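4. Collaborative Worldbuilding in the Vemidero Anthologies

4.1 Background and scope

The preceding section dealt with how small writing groups recruit and keep their members. This section turns to the texts themselves and asks how a shared setting is maintained when many writers contribute to it over several years. The material is the Vemidero anthologies, a set of three volumes of short fantasy fiction produced by a regional writing group and issued by the small press Rultier. All the stories take place in the river country of Grimirer, a setting that belongs to the group as a whole. Contributors keep the rights to their own characters but agree that place names, laws, calendars, and rules of magic may be reused by any other member.

Shared settings have usually been studied through large commercial franchises, where a paid editor or a licensing office decides what counts as part of the setting. Small groups work under different conditions. They have little money, their membership changes from one volume to the next, and their decisions are often made in conversation and never written down. The Vemidero group is unusual in having kept its working papers. These consist of meeting notes, drafts with comments from other members, and a setting guide that exists in two versions. The collection holds 363 separate items, all of which were read for this study.

4.2 The setting guide

The first version of the guide was drawn up before any of the stories had been accepted. It is short and deals mostly with geography: the course of the river, the distances between the main towns, and the seasons in which the upper passes are closed. Magic receives a single paragraph, which states that healing is possible only at a cost to the healer and leaves the nature of that cost to the individual writer.

The second version was prepared after the first volume had appeared. It is much longer, and most of the new material is taken from published stories. The town of Chidiac, for example, is only a name on the map in the first version. In the second it has a ruling council, a salt tax, a winter festival, and a history of flooding. Each of these details can be traced to a particular story in the first volume. The guide had begun as a set of instructions to writers and had become, by this stage, a record of what writers had already done.

This change had practical effects. Contributors to the second volume were asked to read the guide before submitting, and comments on their drafts refer to it often. One draft was returned because a character crossed the upper passes in the wrong season. Another was accepted on the condition that its author move a temple from the east bank to the west. Comments of this kind are rare in the papers for the first volume, where readers were more concerned with pace, dialogue, and endings.

4.3 Handling contradictions

Contradictions between stories were common, and the meeting notes show that the group did not apply one rule to all of them. Three responses can be identified. In the first, the later story was changed to agree with the earlier one. This was the usual course where the point was minor and the later author was willing. In the second, the earlier story was treated as mistaken and the guide was amended, with the error left in print. In the third, the contradiction was allowed to stand and was given an explanation inside the setting, most often by treating one account as rumor or legend.

The third response is of most interest here. It appears in six stories across the second and third volumes, and in each case it produced new material. The clearest instance concerns the death of the Ferry Queen, who drowns in one story and dies of fever in another. The group chose not to settle the matter. A later contributor wrote a story in which two towns hold rival funerals, each with a coffin said to contain the queen. What had started as an oversight became the subject of one of the longest pieces in the series, and later stories refer to it as an established event.

It would be wrong to conclude that the group welcomed contradiction in general. Errors of geography were nearly always corrected, and errors in the calendar were corrected without exception. The tolerance shown in the case of the Ferry Queen was limited to matters that characters in the setting might reasonably dispute among themselves.

4.4 The rules of magic

Magic presented a separate difficulty. The cost of healing had been left open in the first version of the guide, and contributors to the first volume interpreted it in different ways. Some healers lose memories, some age, and one loses the ability to recognize faces. The second version lists these outcomes and adds that the cost falls according to the healer's place of training. This addition has no source in any published story. It appears in the notes of a meeting held in August, between the first and second volumes, and was adopted on the same occasion.

The consequences for later work were considerable. Place of training became a standard part of how healers are introduced, and readers familiar with the series could be expected to foresee the price of a cure before it was paid. Several stories in the third volume depend on this knowledge. Their openings give little explanation, and a reader who came to them first would probably find them hard to follow. The editors at Rultier raised this concern in correspondence, and a brief glossary was added to the third volume as a result.

4.5 Limits of the evidence

The papers record decisions more fully than they record the discussion that led to them. Agreement reached outside meetings is largely invisible, and drafts that were withdrawn by their authors were not kept. The findings should therefore be read as an account of how the setting was managed in writing. Section 5 compares them with the practice of two other groups of similar size, neither of which used a setting guide of any kind.

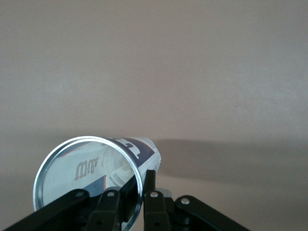

Figure 1. Can with printed label, lying on its side.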